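4. SETTING UP WEATHER AND TRAVEL

Grundano is a big place and your players will insist on walking across it. The travel rules decide how long that takes, how wet they get, and whether the mule survives. You need the regional map, the blue weather deck and one ordinary die. Allow a quiet hour the first time.
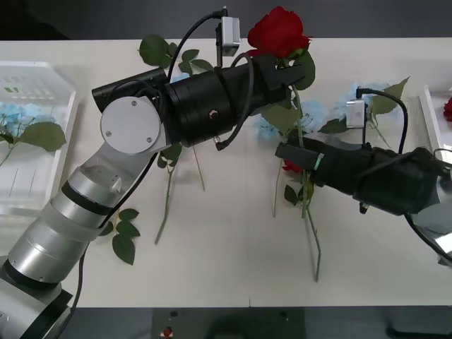
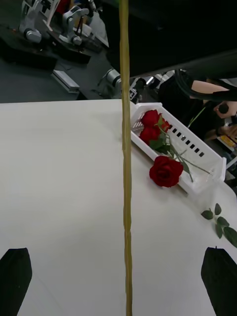 4.1 Before the first session

1. Sort the weather deck by season. If your campaign starts in May, use the autumn cards. Grundano is in the southern hemisphere, a fact the first printing forgot.

2. Shuffle the autumn cards and deal seven face down along the top of your screen. These are the first week. Don't peek unless you enjoy having feelings about them.

3. Choose a starting town. Bolta is the usual pick, being on the river and short on things that eat people. Trundness is for groups who have done this before and learned nothing.

4. Write the party's total load on the travel sheet, mule included. A mule carries 34 units. Players will ask about a second mule. It costs 533 crowns and will not get along with the first.

Note: The distance from Bolta to Trundness is 1,880 furlongs by the coast road. The map says 2,639, the distance by the Butkienė Pass. Both are correct. Pick one before anybody buys rations.

4.2 Running a day of travel

1. Turn over the leftmost weather card and read the top line aloud. Keep the bottom line to yourself.

2. Ask the party for a pace: slow, steady or stupid. Stupid pace doubles the distance and halves everyone's chance of noticing an ambush.

3. Roll the die. On a one, something goes wrong, and you use the bottom line of the card. On a six, the party finds shelter with a door.

4. Mark off rations. Do it yourself, in pen. Players who track their own rations have been living on the same loaf since chapter one.

5. Slide the remaining cards left and deal a new one at the end of the row.

Caution: Do not run more than three travel days in a row without an encounter, a view or an argument. If the dice won't supply one, ask whose turn it is to cook.

4.3 Crossing the Butkienė Pass

The pass has its own rules. Set the weather row aside and draw straight from the winter cards, whatever the season. Slow pace is compulsory. Each character without a coat loses one point of Vigour at nightfall, and the mule counts as having a coat.

If the party turns back halfway, go to 4.5, Sulking.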